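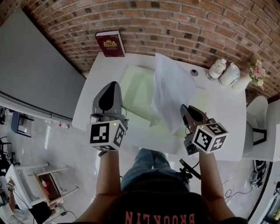
A sheet of white paper and a pale green tray on a white table.

Print this article | E-mail this article

Holding Focus at the Kramer

Aug 31, 2024

The booth at the Kramer in Drasside is reached by a steel stair behind the balcony, and it was laid out for two projectors and one operator. The port windows are set low, so the beam leaves the booth at a downward angle steep enough to matter. Everything that has been done to the picture in this theater, from the first carbon arc lamps to the digital machine in use today, has been an attempt to deal with that angle.

A projector aimed straight at a flat screen produces a rectangle. Tilt it down and the bottom of the picture is farther from the lens than the top, so it lands wider. The effect is called keystone. At the Kramer the original remedy was the usual one: the aperture plate, a thin piece of metal that sits behind the lens and sets the edges of the image, was filed by hand until the light on the screen had straight sides. The filing hid the slanted edges behind black masking. It did nothing for the picture inside them. Vertical lines toward the left and right still leaned, and anyone in the front rows could see door frames and lamp posts spreading at the foot.

The screen was tilted back a little during a remodel to meet the beam more squarely. This helped the geometry and hurt the light. The surface was a high-gain sheet, which sends more light back along certain angles, and with the tilt the brightest part of the reflection moved up into the balcony. When the balcony was closed, the best seats for brightness were the ones that were no longer sold.

Changeovers

Until the late arrival of the platter, shows ran on two machines with a changeover every reel. A 2000-foot reel of 35mm film lasts a little over 22 minutes at sound speed, and a feature of ordinary length needs five or six of them. The operator watched for two sets of marks in the upper right corner. On the first he started the motor of the waiting machine, and on the second he opened its shutter and closed the other. The two lenses were supposed to be a matched pair. At the Kramer they were replaced at different times, and the picture from the left machine was slightly larger, so the masking was set for that one and the right machine left a narrow gray line down one side.

The platter came from Vestik, a supplier to small circuits. It has three decks, each wide enough to hold a whole feature spliced end to end. Film feeds from the center of one deck, crosses the booth on rollers, passes through a single projector and winds onto another. No rewinding is needed. One machine was retired and the other was moved to the middle port, which reduced the sideways error but left the downward angle as it was.

Platters brought their own trouble. In January, when the booth is dry, film picks up a static charge and the inner turns cling to one another. Two or three wraps can pull out together and jam in the feed mechanism, known in the trade as a brain wrap. The operators at the Kramer kept a pan of water on the floor beside the stand, which raised the humidity enough to stop most of it.

The digital conversion

Nuvura, the chain that took over the lease, replaced film with a digital projector and a server. The old port glass was reused at first and gave a faint double image on white titles. It was later changed for coated glass, mounted at a slight tilt to throw the reflection out of the beam.

The new machine has electronic keystone correction. It is switched off. Correcting in this way means drawing the picture on a smaller, trapezoid part of the chip, which costs both pixels and light. The installers instead raised the rear of the projector, shifted the lens as far down as its mount allows, and accepted a small remaining error at the sides. Masking covers it, as before.

Light output is checked with a meter from the center of the seating area. The lamp is rated for far more than the room requires when new and is run at 78 percent of full power, then brought up in steps as it ages. At 100 percent it meets the target with little in reserve, and at that point a replacement is ordered. Focus is checked at eight places on the screen after the lamp house has been warm for half an hour — a cold lens and a warm lens do not focus at the same point, and a setting made at noon will be soft by the evening show.

The remaining film projector is still on its base at the side of the booth, threaded with a short length of leader. Its aperture plate is in a drawer of the workbench, along with three blanks that were never filed.

Print this article | E-mail this article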